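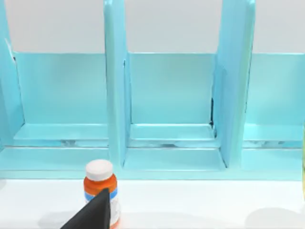
Ingegerd Kvam objected, in her written reply to our draft, that a player who finishes a role-playing game with 50 unused healing potions has not failed at anything, and that we should stop calling it "terminal thrift." We have kept the term and softened the adjectives around it.

4.2 Hoarding and the final boss

We drew 2,158 end-of-game saves from players of Warent. Of these, 677 held a full stack of the rarest elixir, a drink whose tooltip pleads with the player to use it. Difficulty setting made little difference. Players who had died repeatedly to the last boss hoarded as faithfully as those who had strolled past him, which rather undermines the rainy-day defence favoured by Engström and by most of our colleagues when shown their own saves.

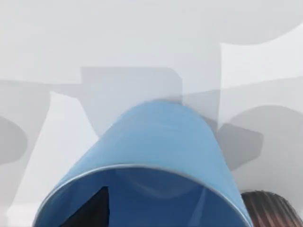 Games and Play Behaviour Group, Department of Media Studies

Figure 3. Light blue cup, computer render.

Capping the stack helped a little. In the modified build, players limited to three elixirs drank the first readily, the second with visible reluctance in the input logs, and the third hardly ever. Riis attributes this to loss aversion. Løken, who coded the saves and whose own inventory was excluded from the sample, attributes it to the colour of the bottle. We return to both accounts in Section 5.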